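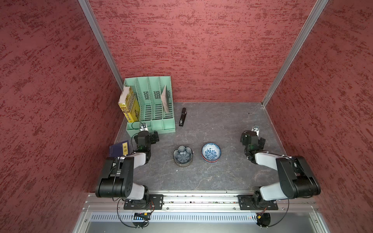 **December, 2 pm, bench notes**

Spent most of the morning on the desk things and I'm happier than I expected to be. The mint-green file organizer has gone into the back left corner and I'd like it to stay there, please. I tried it along the side first and kept knocking it with my elbow every time I reached for anything. In the corner it's out of the way and you can still see what's in every slot.

The thick yellow book goes at the left end and the thin beige booklet at the right. I know Asanka wanted the pair of them side by side, but the booklet has a tired cover already and I don't want something that heavy leaning on it (that yellow one is a brute!). It does lean a bit on its own. I tried a folded card in the bottom of the slot to prop the booklet straighter, didn't like how it looked, took it out again.

Stapler lies flat to the right of the organizer, nose to the back wall. I had a go at standing it in one of the middle compartments and it's a nuisance to get out, so flat it is. Staples are in the Nendero tin in the drawer, not the Leinonen one – that's still full of picture hooks.

Now the bowls. I went through the whole crockery shelf and kept coming back to the same two, the small flower-shaped dish in pale grey-blue and the round rice bowl with the blue-and-white pattern inside. They look lovely next to each other. Same colour family, completely different shapes, and the rice bowl has that bit of red-orange down near its foot which I'd never noticed in the cupboard. The little one has a brownish band in about the same place. Whether they should nest is another question. The scalloped edge worries me, so for now it's side by side in the middle and no stacking. If anyone does need to stack them, use a square of felt.

The Analects (navy cover, yellow label) is down at the front left. I'd like to get it into the organizer eventually, but I haven't decided on a slot and I didn't want to shuffle everything again before lunch.
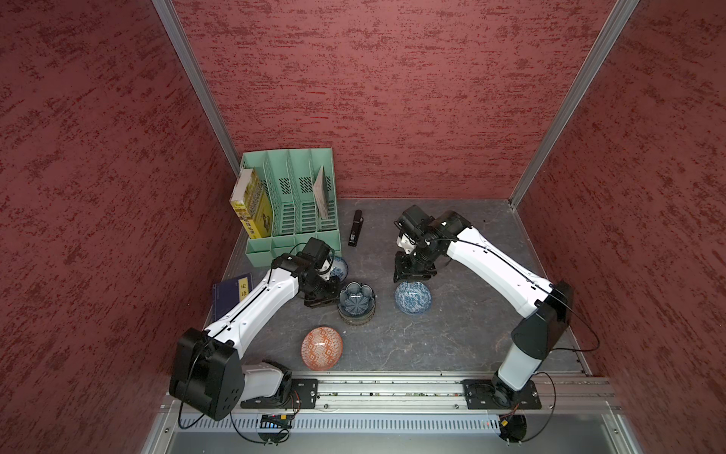 *Lenni Mäkelä*

**4:20 pm, same day**

Wrote up the layout for the Domovow folder as sheet 11 and pinned a copy by the kettle. Asanka, the list you left me has the bowls down as "matching", and I've changed that to "blue, assorted" because someone will go hunting for the twin of the rice bowl otherwise.

Still no luck finding a second organizer in the same green. Zurklow only do theirs in charcoal, which I think would vanish against the dark grey top. I've asked them about lighter colours under query 3970 and will chase it if I've heard nothing by the time we're back.

Other odds and ends:

- Wipe the top with a barely damp cloth, no spray. The marbling hides dust really well, so run a hand over it first.
- Felt squares are in the left drawer. I cut them at 20 cm, too big for the small dish, so trim to suit.
- Could someone bring in a bookend? Anything plain will do.

Tomorrow I want to try the Analects next to the yellow book and see if the two of them will sit straight together.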